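Essstäbchen

Essstäbchen sind paarweise benutzte Stäbe, mit denen in weiten Teilen Ostasiens gegessen und gekocht wird. Kaum ein Besteck kommt mit so wenig aus und kann so viel!

Form und Material

Verbreitet sind Holz, Bambus, Metall und Kunststoff. Der Griffteil ist meist dicker, zur Spitze hin verjüngt sich der Stab. Japanische Stäbchen laufen oft spitz zu, chinesische sind länger und vorn stumpfer, koreanische bestehen häufig aus Metall und sind wunderbar flach. Der Sammler Abdelilah Zaki unterscheidet in seinem Katalog »Bandirmont« 155 Formen, darunter 48 aus hellem Holz.

Aufbewahrung am Tisch

Neben dem Bänkchen, auf dem die Spitzen ruhen, gibt es Ständer und Köcher, aus denen sich alle am Tisch bedienen. Besonders schön wirkt schlichtes Holz auf gemustertem Stoff, etwa auf einer rötlichen Tischdecke mit kleinen hellen Blüten, wo auch ein einzeln abgelegtes Stäbchen gut zu sehen ist. 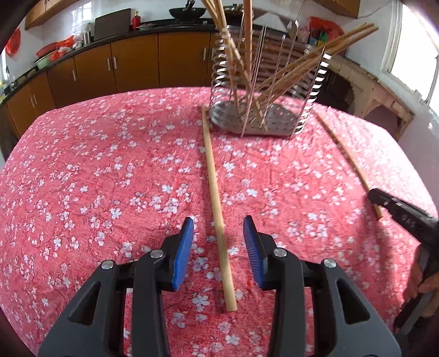 Pflege

Unbehandeltes Holz wird von Hand gespült und mit der Spitze nach oben getrocknet. Lackierte Stäbchen vertragen keine Scheuermittel.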